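Why I Still Shop With a Basket
Posted 09/06/2024

I gave up the shopping cart seven years ago, and I have opinions about it, so get comfortable. My sister-in-law says nobody needs to read a whole essay on baskets. She drives a cart the size of a canoe around Tendorell Foods every weekend and comes home with three kinds of mustard, so I'm going to write it anyway.
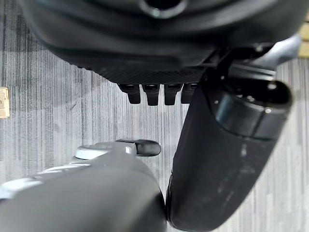
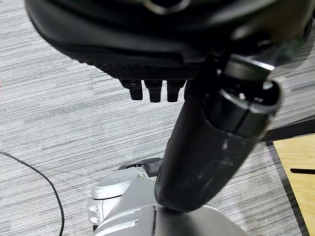
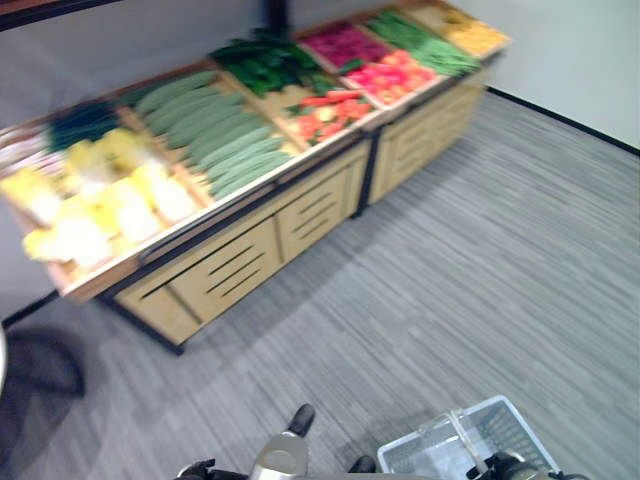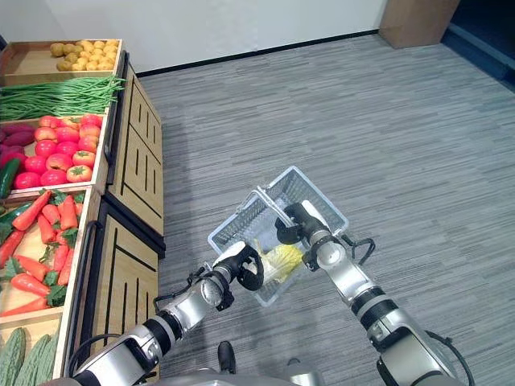
Last two: wooden produce stands, cabbages and cucumbers on one, tomatoes and green beans on the other, with a gray basket in the last.

My case starts with your arm. A cart will never tell you to stop. You can pile in a watermelon and a case of seltzer and a bag of charcoal you didn't come for, and the thing just rolls along (squeaking, usually, and pulling to the left). A basket starts complaining at the second can of tomatoes. By the time I've got onions, a cabbage and a carton of milk in there, my elbow is asking whether we really want the frozen waffles. Mostly we don't!

I know what people say back. What about families? Fine, yes. If you're feeding five people and the nearest store is a half-hour drive, take the cart, take two, I'm not a monster. I'm talking to people like me, two adults and a cat, ten minutes on foot from a perfectly good market, who grab a cart because it's parked right there by the door. I did it for years. I'd buy a bag of spinach every single trip with the best intentions and throw out the bag from the trip before.

And the stores know it. When the Clasel on my side of town remodeled last October, they moved the baskets to a little stack behind the flower buckets, where you have to bend down and wrestle one loose. The carts got the whole front entrance. I asked for the baskets to be moved back and was told they'd "look into it." They have not looked into it, as far as I can tell, and I've more or less switched to Sturer, where the baskets sit by the door and the pears are better too.

The other thing I like is that you shop closer to the food. With a cart you park in the middle of the aisle, lunge, and toss. With a basket you can stand right up against the bins and pick over the green beans for a minute — and a minute is all it takes to find the snappy ones. You go more often, so you buy for tonight and tomorrow, and dinner gets decided by what looked good. I've cooked more cabbage in the past few years than in the rest of my life put together. Sliced thin, hot pan, butter, a lot of black pepper. Try it before you make a face.

There are downsides, and I'll own up to them. I run out of dish soap constantly. Cat litter is a real problem (I cheat and have it delivered). And if you catch me in the checkout line with nine things in a basket and a tenth under my chin, please don't offer me your cart. I'm fine. Just pick up the lemon if I drop it.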